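House rules for the washing-up

Robots are coming into shared kitchens faster than the rulebooks. One building has written its own, and it is mostly about plates

November 2018

Start with a plate. Not a factory, not a cage with a yellow line round it. One plate, one dishwasher, one arm that weighs more than your toddler and doesn't know what a toddler is.

That's the problem Moten has been chewing on since April. Moten runs the test kitchens at Civcombe, top of the hill, bad bus service, decent coffee. Firms bring their machines in to do chores. Loading, unloading, wiping down. And until this spring every firm brought its own idea of what safe meant. One had a 66-page manual. One had a sheet of A4 with a coffee ring on it.

So Moten wrote a code. Seven pages. I read it on the train, twice, and it's the most sensible thing on the subject I've come across. Also the dullest, which I mean as praise. 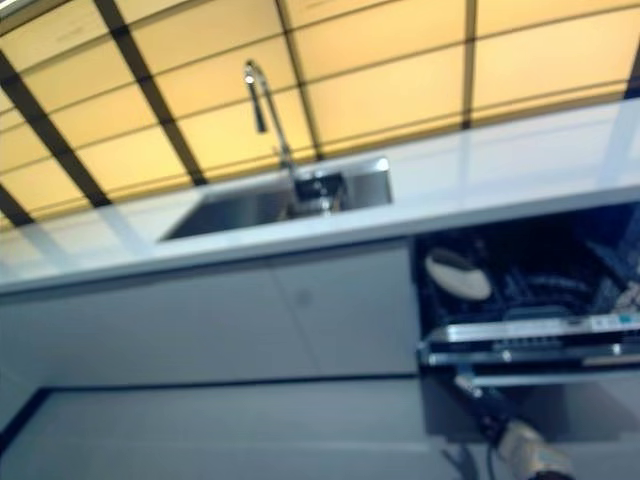
Rule one is about the door. A dishwasher door hanging open at shin height is a trip hazard before any robot gets near it. Everyone who's ever owned a dishwasher has the scar. Add an arm working above it and you've got two things to fall over, one of which moves. The code says the door only comes down when the job is about to start, and the person on watch says so out loud. "Door." That's it. One word. Visitors laugh the first time and then they start doing it as well.

Knives next. No blades in the machine during a run, no skewers, no peelers, nothing with a point. Plastic or blunt cutlery only until the gripper has passed its checks. You'd think that went without saying. The code says it anyway, in bold, and again on page four.

Then force. This is where most of the arguing went on. How hard should a machine be allowed to squeeze a plate? Too soft and it drops, too hard and you get a cracked rim and someone cuts a thumb putting it away later. Moten didn't pick one number for everybody. Each team has to show its grip limit on the actual crockery being used, ten clean lifts in a row, and if the crockery changes they do it again. New plates, new test. Tedious, but fair. 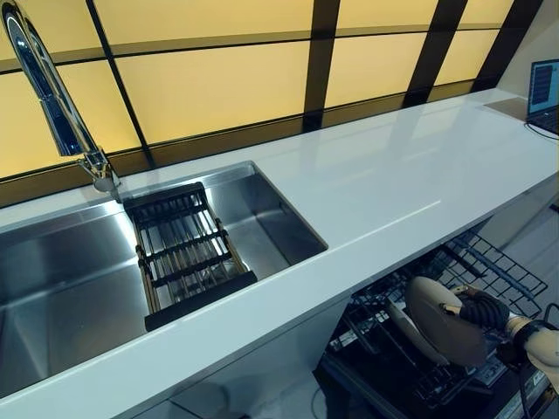
Laptops got a whole paragraph. So did cables. Anything plugged in stays well back from the sink, leads go along the wall where they can, and nothing trails over a walkway. Wording is a bit woolly on what counts as a walkway. I asked. They're redoing that bit.

The stop button. Every run has one, in reach of a human hand, and the human has to be someone who isn't also busy typing. The code calls this the free hand. Cunedstead, the college down the valley, has pinched the idea for its own workshops and I don't blame them. A lot of the near misses logged at Civcombe came down to the same thing: the person minding the stop button was also minding something else.

And they do log them. Near misses, I mean, as well as the smashes. There were 2,889 runs in the book when I visited and every one has a line, even if the line just says "fine". Ansari, which makes grippers and is forever in and out of the place, told me they moaned about the paperwork for a month and now use the log more than thier own data. A glass that slipped but didn't break still tells you something. You only find that out if it gets written down before lunch.

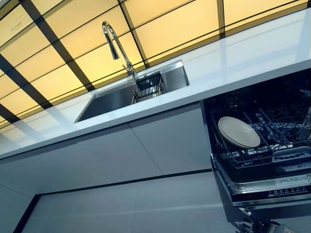 Is it a standard? No. Nobody has signed it off and no inspector will ever ask to see it. The proper standards for industrial arms are long and careful, and written for places where people can be kept out. A kitchen is the opposite. People wander in. They want a spoon. They reach across. Half the code is really about that, about what happens when somebody who hasn't read it walks through the door wanting a cup of tea.

The answer is blunt. Arm stops. Not slows, stops. It stays stopped until the watcher restarts it by hand, and if that means a run is spoiled, the run is spoiled. Ansari wanted a slow mode instead and lost the argument, for now. I can see both sides. A home machine that froze whenever someone crossed the lino would be back in its box by the weekend. But these aren't home machines yet, are they.

There are gaps. Hot water gets one line. Wet floors get two. Nothing at all on detergent tablets, which surprised me. The next draft is due after Christmas and they're taking comments until then.

If you've got a machine and a kitchen and no rules, these are the bits to borrow first.
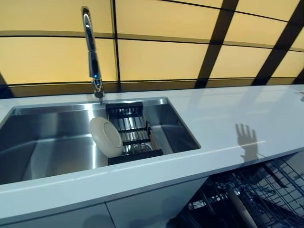
What to borrow

Say it aloud when the door comes down. Keep points and blades out of the racks. Test the grip again whenever the plates change.

One person on the stop button, doing nothing else. Swap over before they get bored, Moten says every half hour and I'd go shorter.

Hands clear before a restart. Look, dont assume.

Write up every run the same day, dull ones included. Copies of the full code are free from the front desk at Civcombe, ask for the stapled one, the ring-bound version is out of date.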